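Week Two of Lunchbox Eating

Aug 13, 2019

So I'm eight days into the meal box thing and I have opinions! A few of you asked in the comments which plan I went with, and it's the one from Kimodetti, the plant-based one, five lunches and five dinners a week. I pick them up Sunday evening on my way back from my sister's because the delivery window is when I'm at work and our porch gets full sun (I learned about warm hummus last summer, never again).

The lentil bowl is my favorite so far. It has these little pickled carrots on top and I've started making my own to put on everything. The mushroom stroganoff was fine, kind of gray, needed a lot of pepper. I gave the second one to Hongmei Ding at work and she loved it, so what do I know.
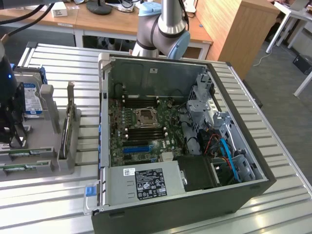 Breakfast is still on me, and that's where I keep sliding. I was doing oats with chia and frozen blueberries, which is great for maybe three mornings and then I start thinking about bagels. Hongmei soaks hers in soy milk with a spoon of peanut butter, so I'm trying that tomorrow. If you have a savory breakfast idea with no eggs, please tell me, I'm begging.

Money stuff, since somebody always asks: I was spending up to $200 a week on groceries plus takeout, mostly takeout. I haven't added it all up yet, but I've ordered pizza exactly once since I started (it was a birthday, it doesn't count).

I do miss cheese. I bought the cashew kind and it's good on crackers and pretty sad on pasta. Guoqing Shi from my walking group swears by nutritional yeast and gave me a jar, so there's a big yellow jar on my counter now and I'm sprinkling it on popcorn!

I'm signed up through the first week of September. The chickpea curry is on the menu for Thursday and I've already hidden one behind the almond milk so my husband won't find it.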